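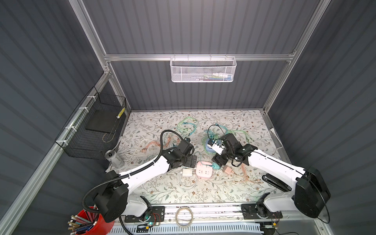
Small electricals reuse scheme: progress report for the second half of the grant year

Period covered and what the grant is for

The grant pays for the collection, safety testing and resale of small household electrical items in Skikstead and Zarnisville. It covers rent on the Hulme Road workshop, test equipment, one part-time tester post and the running costs of the van. This report covers the six months to the end of February. It should be read with the interim report, which dealt mainly with setting up the workshop and is not repeated here.

Collections

We now have 34 collection points. The interim report said we hoped to reach 30 by this stage. Most are in libraries, corner shops and the entrance areas of blocks of flats. The two supermarkets we approached in Zarnisville both said no, one on grounds of space and the other because it already has a battery bin and did not want a second container beside it. We have not gone back to them.

The Skikstead library point fills fastest and has had to be emptied twice a week through most of the winter. The points in flats are slower and more mixed. People leave things there that we cannot take, mainly microwaves, paint and bedding. We have changed the label on the bins so that the list of what we do not accept is in larger type than the list of what we do. This has helped in the flats. It made no difference at the bus station, and we have taken that bin out.

Kettles, toasters, lamps, hairdryers and radios make up the greater part of what comes in by weight. Cables, chargers and plugs make up the greater part by number, and we say more about those below.

Testing and repair

Every item is looked over first and set aside if the case is cracked, the flex is damaged or there are signs of heat. What is left is tested and given a label with the date and a stock number. Items that fail but look repairable go on a separate shelf.

Repair has been slower than planned. We said in the application that failed items would be looked at within a fortnight. In practice the shelf has been full since November, and some radios have waited far longer than that. The reason is simple enough — the tester post is 4 hours shorter each week than we first costed, and testing has to come before repair. From next month we will limit repair to lamps and radios, which sell well and need few parts. Failed kettles and toasters will go straight to recycling.

The second test bench was delivered in December and is in use. It came with the wrong lead set, which the supplier replaced without charge, but we lost three weeks.

Cables and chargers

This part of the work was not in the original plan. We had expected the odd lead to come in with the item it belonged to. What we get are carrier bags of charging cables and power accessories, usually knotted together, and often with nothing to show what they were bought for.

At first we sent them all to the metal recycler. In the autumn we tried sorting them by connector and selling the good ones from a rack near the till. They sell steadily at a low price. The drawback is the time it takes to untangle and check them, and a charger takes as long to test as a toaster does. We have settled on the following for now:

Phone and tablet cables are untangled, checked for damage and tried on a tester before going on the rack.

Mains chargers are kept only if the rating label can be read in full.

Leads for older equipment are kept in one crate. When the crate is full, the oldest stock goes to the recycler.

Anything with bare wire or a loose pin is cut and scrapped the same day.

We would like to keep this going if it can be done inside the present hours. If it cannot, the older leads will be the first to go.

The shop and market stall

The shop opens four days a week and covers its own rent. January was poor, as we expected, and December was better than we had allowed for, largely on the strength of lamps and radios. The stall at Millmont market ran monthly until the weather stopped it. We could not let buyers plug things in there, and a good many people told us they would rather come to the shop and see an item working. We do not plan to restart the stall in spring. The pitch fee has been paid up to the end of the grant year and the market office will not refund it.

Returns remain low. Most have been kettles with a leaking seal, a fault that does not show up in an electrical test. Kettles are now filled and boiled once before they are priced.

Spending

Spending is on track overall, with two changes to report. The van cost more than budgeted because of a clutch replacement. Shelving cost less, as we were given racking by a closing stationer's. The two roughly cancel out.

There is an underspend of £3000 on the publicity line. We printed fewer leaflets than planned once it was clear that the collection points were filling without them. We ask for permission to move this sum to staff costs, where it would restore the missing hours on the tester post up to the end of the grant. No purchase or commitment has been made against it, and we would need a decision before the next payroll change can be made.

Problems and risks

The lease at Hulme Road has a break clause in the autumn. The landlord has said informally that there are no plans to use it, but we have nothing in writing and have asked for a letter.

Storage is tight. Stock waiting for test is kept in the rear corridor, and our fire risk assessment says it must be cleared to give full width. We have moved half of it and are pricing a container for the yard.

Plans for the next period

We will hold the number of collection points where it is and replace weak ones as they come up. The Zarnisville side needs a better site near the shops, and we are talking to the post office there. The price list will be revised in April. A stock check of the shop and the workshop will be done before the final report, and the figures will be attached to it.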